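Robots on the Packing Floor: Your Questions

I run the kitting room at Clullent, and since September I've been getting the same questions in the hallway, in the break room and once through the window of my car. So I've typed up my answers. If yours isn't in here, come find me (not in the parking lot, please).

What are the arms doing all day?

Kitting, mostly the small stuff. Pens, markers, little blocks and modules that go into cases before they ship to Palden. It's the job we all used to swap out of after lunch when our fingers got stiff. We do 2000 cases in a busy week and I don't miss a single one of them!

Is anyone losing their job?

No one has so far, and I asked that before I asked anything else. There are 23 of us in the room, same as before the arms came in. What I can't do is promise you what next year looks like, and I'd be wary of anybody who did. When I hear something, I'll tell you the same day.

So what do people do now?

More checking, more fixing, a lot more talking to the Zekine folks on the phone. Three of us got trained on setup, which means showing the arms a new case layout and going over it until they get it right. The rest rotate between inspection, labels and the odd-shaped orders that still go by hand (the Doležal orders, you know the ones).

Do I have to learn to code?

Nope. I can't code and I do setups every week. It's a lot of patience and a lot of moving things a finger's width to the left. Training is 2 half days, paid, and you sit with somebody the whole time.

Did the pay change?

Setup people get a bump. Inspection doesn't, and I think it should, and I've said so upstairs. Jannik Seidel is the person to write to if you agree with me. Please do write, it helps if it isn't always my name in his inbox.

Are they faster than us?

On a long run of one layout, sure, mainly because they don't stop for coffee. On a short run I'd still put my money on any of you. Where they get slow is anything thin that has to be held level and lined up with a slot, and markers are a big part of that.
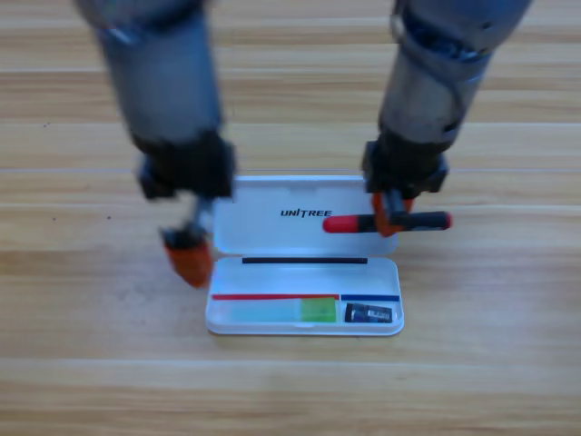 We give those jobs extra setup time now, and the schedule board has a separate column for them so the late shift doesn't get stuck with a half-taught layout at 9 p.m. That happened a few times in the beginning and I got an earful, fair enough.

Can I stop an arm if something looks wrong?

Yes! Hit the stop button, then call whoever is on setup. You won't get in trouble for it, even if everything was fine. Don't reach in to straighten a part while the arms are running, no matter how small the fix is.

Can I stay on hand packing?

For now, yes. Put your name on the sheet by my desk and I'll do my best with the rotation.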